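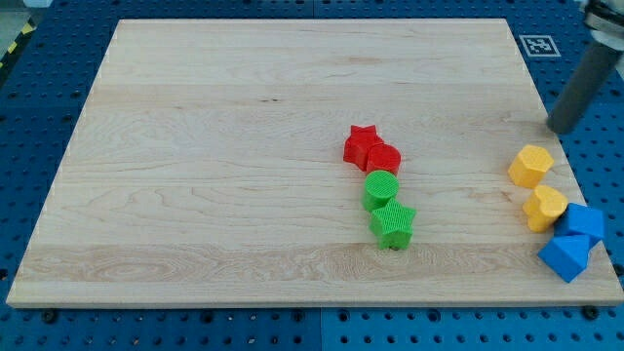 Sorting by colour works, sorting by shape doesn't: what is the policy learning?

Posted by Ratree Khamphan, Apr 11, 2019

I'm trying to repeat the block grouping result from the Narnier paper. Small printed blocks on a wooden board: stars, cylinders, hearts, hexagons, cubes. The arm pushes them with one finger. I trained on 163 demonstrations. Asked to group by colour, it succeeds in most trials. Asked to group by shape, it still puts the red star with the red cylinder. Do I need more demonstrations, or is something wrong with the method?

Lilla Csizmadia

Check your demonstrations before recording more. If most of them end with the colours together, the model can ignore the instruction and still score well. We had this with Plurkex. We recorded 24 new ones where each starting layout was used twice, once per instruction, and shape grouping improved. Also report the two tasks separately, as a single average hides this.

Kinga Csonka

What camera resolution? Ours couldn't tell a cylinder from a hexagon until we cropped to the board.

Alois Strebel

More data. We used 3,000 and it was fine.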